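Stamasdale Robot Club: questions we get asked

Last updated October 15, 2019

Who can join?
Anyone aged 14 or over who lives or studies in Lurnham or Sonby. You do not need to have built anything before. Under-16s need a signed form from a parent or guardian, which you can collect at your first session.

What does it cost?
The fee is £30 a term and covers parts and tools. Your first session is free.

What are members working on this term?
The Kubo project. The aim is to have a robot arm do jobs on a desktop computer that a repair bench would do by hand, such as handling drives and memory. One group works on the arm and its gripper, another writes the software, and a third designs and prints the fixtures that hold small parts.

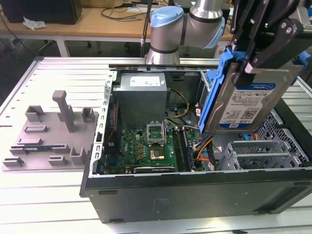
New members usually start with the fixtures group and move on when they want to. You can stay in one group all year if you prefer.

Do I need to know how to program?
No. The software group uses Python and will teach you what you need. The fixtures group does most of its work in a free CAD program.

Can I bring my own laptop?
Yes. Please install the club software beforehand, as the download is 2,384 MB and the hall connection is slow.

Can I work on the computer while the arm is switched on?
Only after the safety talk, and only with a supervisor at the stop button. Tie back long hair and take off rings and lanyards. Agree out loud who is moving what before anyone reaches into the case. 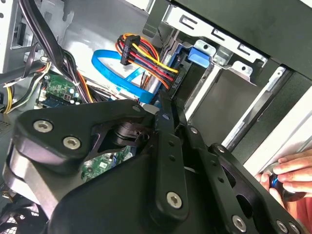 Kubo project: the gripper and a member's hand at the open case.

Is there a competition?
There is a club demonstration in the summer term. Each team has 30 minutes, including setting up. Teams are marked on the task and on their written log.

Do you take old computers?
Yes, desktop towers only. Please wipe the drives first. We cannot take monitors or printers.

Who do I contact?
Birgit Schwerdtfeger runs the sessions and answers questions about joining. Ask for her at the Stamasdale front desk or ring extension 444.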